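Tamás Lengyel has played the same cello for most of his adult life, and he'll tell you right away that the cello isn't the most important thing in the room. "The room is," he says, laughing. "I could bring you the best cello in the world and put it in a carpeted basement, and you'd feel sorry for both of us!"

I'd gone to see him because of the house concerts. If you live anywhere near Ranasside you may have been to one - forty or so people on borrowed chairs, a bowl of clementines going around, and music close enough that you can hear the players breathe in before the first note. I went to my first one in January and came home buzzing. I've been telling everyone since.

Lengyel started the series with his friend Remo Melis, a pianist who grew up two streets away from where the two of them now rehearse. They met in a youth orchestra, lost touch, and ran into each other again in line at Jorico, the bakery on Hughes Street. "He had flour all over his coat," says Melis. "I said, do you still play? He said, do you still rush? And that was the start of it."

Their first concert drew 11 people, four of them related to Melis. They played Brahms, the E minor sonata, and had to stop in the second movement when a dog wandered in from the hall. The dog stayed for the rest. By the end of that first year the mailing list had 100 names on it, and now it has 704, which means that most evenings fill up within an hour of the email going out.

What I wanted to know was how they choose the houses. People offer all the time, and a lot of the offers are very grand. Lengyel has turned down a place with a ballroom.

"I walk in and I clap," he says. "One clap, in the middle of the room, and then one in each corner. If it comes back hard and rattly, we need more coats and more people. If it doesn't come back at all, we say thank you and have a coffee." High ceilings help, he says, and so do full bookshelves, which break the sound up nicely. Heavy curtains can usually be tied back. But he gets really excited when he talks about floors.

"The cello has a spike, yes? It stands on the floor, so the floor plays too. On a good wood floor I feel the low C come back up through my feet. It's wonderful. I never get tired of it." 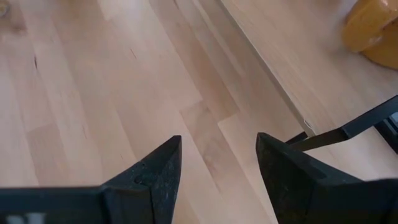
Pale boards in mixed tones, with the odd dark mark in the grain.

Hosts do worry about the spike. Lengyel carries a strap that loops around his chair leg and holds the end pin in a little cup, so nothing touches the wood. Before he had the strap he used a folded bath mat, and before that, he admits, he left a hole in a parquet floor that he is still sorry about. He sent the family a card every year until they moved.

Melis has a different set of problems. He can't bring his piano along, so he plays whatever is there. "I've had pianos with family photos on them, pianos with a key that sticks, one with a mouse nest," he says cheerfully. "You find out in the first ten minutes what it doesn't want to do, and then you change how you play." He keeps a notebook of every one he has met. There are 43 in it so far, and his favorite is a small brown upright that belonged to a retired bus driver. "The top was a little thin, but the middle! It was like someone humming."

Money has never been the point, though they do pass a hat. The best night so far brought in $3,263, all of which went to fix the heating in the Priter practice rooms, where both men teach beginners. Lengyel has a seven-year-old student who named her cello Potato. He thinks it's a great name.

I asked what they're working on now. Melis looked at Lengyel, Lengyel looked at the ceiling, and then they both started talking at once. There's a Shostakovich sonata they've been putting off, and some Hungarian dances that Lengyel's grandfather used to whistle, which he has been writing out by hand from memory. Melis isn't convinced that all the notes are right. "His grandfather whistled flat," he says.

"He whistled like a Hungarian," says Lengyel.

They played me one of the dances before I left, standing music stand and all, with Melis guessing at the left hand. It was quick and lopsided and over in a minute and a half, and I asked them to play it again. They did, a bit faster.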